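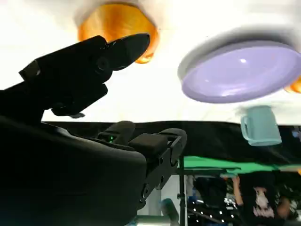
Lohnt sich ein Gebäck-Abo für einen Zwei-Personen-Haushalt?

Für uns hat es sich nicht gelohnt, und ich vermute, dass es den meisten Haushalten dieser Größe ähnlich geht, wenn sie einmal nachrechnen und keinen sehr großen Gefrierschrank haben.

18. Februar 2022

Gestern habe ich gekündigt. Das ging nur über ein Formular, in dem man vorher drei Gründe ankreuzen musste, und einer davon hieß »Ich esse gerade weniger Süßes«. Den habe ich ausgelassen.

Angefangen hat es im August. Im Briefkasten lag ein Gutschein von Grelia, die Schrift sah nach Kreide auf Schiefertafel aus, was mich hätte warnen sollen. Einmal im Monat eine Kiste mit 16 Stück, tiefgekühlt, »wie vom Bäcker um die Ecke«. Nun habe ich einen Bäcker um die Ecke. Rizzi ist sechs Gehminuten entfernt, sonntags sieben, weil dann der Durchgang am Hof zu ist. Aber Rizzi hatte im August drei Wochen Betriebsferien, es regnete, und ich war in der Stimmung, in der man Formulare ausfüllt.

Die erste Kiste war in Ordnung. Mehr will ich dazu nicht sagen, und es ärgert mich, wie viele Testberichte bei genau dieser ersten Kiste aufhören. Natürlich ist die gut. Da ist von allem etwas drin, der Gutschein ist abgezogen, und man hat Hunger. Interessant wird es bei der dritten, wenn zum dritten Mal vier Stück mit einer Füllung drin sind, die im Haushalt keiner mag und die man weder abwählen noch verschenken kann, ohne jemandem mit einem Tiefkühlbeutel durch das Treppenhaus nachzulaufen.

Dann die Sache mit der Saison. Im Oktober war alles Kürbis. Ich habe nichts gegen Kürbis. Ich habe etwas dagegen, dass »Kürbis« inzwischen eine Form und eine Farbe meint und der Geschmack offenbar freiwillig ist. Auf der Zutatenliste der Oktoberkiste kam Kürbis an elfter Stelle, nach zwei verschiedenen Sirupen. Im Dezember dasselbe mit Sternen, und jetzt, im Februar, Herzen. Hinter der Form steckte jedes Mal derselbe Teig, da bin ich mir ziemlich sicher. Beweisen kann ich es nicht, ich habe nur die Nährwerttabellen nebeneinandergelegt, und die stimmten bis auf die Nachkommastelle überein.

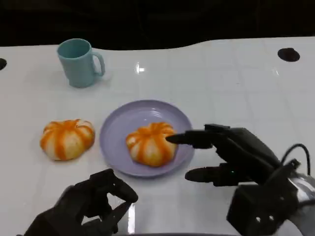
Kürbis der Form nach, mit Teller und Becher.

Zum Geld. Bis zur Kündigung habe ich 187 Euro bezahlt, für sechs Kisten. Das sind knapp zwei Euro pro Stück, Strom für den Ofen nicht mitgerechnet. Bei Rizzi zahle ich für eine Rosinenschnecke weniger, und die ist schon warm, wenn ich früh genug komme. Grelia rechnet in der Werbung anders: Dort wird mit einem »Kaffeehauspreis« verglichen, den ich in unserer Stadt noch in keinem Kaffeehaus gesehen habe. Ich habe per Mail gefragt, woher die Zahl kommt. In der Antwort stand, man freue sich sehr über mein Interesse an der Grelia-Welt.

Überhaupt die Punkte. Für jede Kiste bekommt man welche, und ab 1000 gibt es eine Überraschung. Wie viele Punkte eine Kiste bringt, hängt davon ab, ob man in der App eine »Genussnotiz« schreibt, also kostenlos Werbetext liefert. Ich habe zwei geschrieben, beide eher sachlich. Bei der zweiten stand drei Tage lang »wird geprüft«, danach war sie weg. Die Überraschung habe ich nie gesehen. In einem Forum behauptet jemand, es sei ein Ausstecher in Herzform. Ein anderer schreibt, es sei ein Rabattcode für Dudard, diese Küchenmaschine mit dem Bildschirm, und ehrlicherweise würde ich beidem gleich wenig glauben.

Was in keiner Rechnung vorkommt, ist das Gefrierfach. Unseres hat drei Schubladen. Eine davon war ein halbes Jahr lang Grelia, und zwar vollständig, weil die Pappschalen sich nicht stapeln lassen, sobald sie einmal offen sind. Die Erbsen sind nach unten gewandert, die Brühe vom Herbst musste weg. Wer das umrechnet, kommt auf eine Lagermiete, die ich lieber nicht wissen will. Und der Ofen braucht bei uns eine Viertelstunde zum Vorheizen. Für zwei Teilchen. Auf der Packung steht groß »in acht Minuten fertig«, das Vorheizen steht klein auf der Rückseite, unter dem Hinweis zur Mülltrennung.

Eine Bekannte hat mir als Alternative Pesov empfohlen. Da kommt eine trockene Mischung im Beutel, rund 400 Gramm, man gibt Wasser und Hefe dazu und knetet selbst. Klingt vernünftig, bis man liest, was drin ist: Mehl, Zucker, Salz. Das habe ich im Schrank. Man bezahlt also dafür, dass jemand anderes drei Dinge abwiegt, und die Hefe, bei der ich immer unsicher bin, muss man doch selbst kaufen. Ich habe einen Beutel ausprobiert. Das Ergebnis war ordentlich, etwas trocken am zweiten Tag, wie Hefegebäck am zweiten Tag eben ist.

Fairerweise: Es gibt Leute, für die so ein Abo passen könnte. Wer auf dem Dorf wohnt und zum nächsten Bäcker eine halbe Stunde fährt, rechnet anders. Wer vier Kinder hat, bekommt die Schublade auch wieder leer. In den Kommentaren zum letzten Beitrag (dem über die Kaffeekapseln) wurde mir vorgeworfen, ich sei grundsätzlich gegen alles, was an die Haustür geliefert wird. Das stimmt so nicht. Die Getränkekiste lasse ich mir seit Jahren bringen, zweiter Stock ohne Aufzug, darüber diskutiere ich nicht.

Bleibt der Rest im Gefrierfach. Fünf Stück sind noch da, davon vier mit der Füllung. Laut Formular läuft die Kündigung zum Monatsende, »sofern die nächste Kiste noch nicht in Vorbereitung ist«. Heute Morgen kam eine Mail mit dem Betreff »Deine Kiste ist in Vorbereitung«. Ich habe widersprochen und warte auf Antwort. Wenn jemand von euch dort schon herausgekommen ist, schreibt bitte dazu, wie lange es gedauert hat und ob ihr für die letzte Kiste noch zahlen musstet.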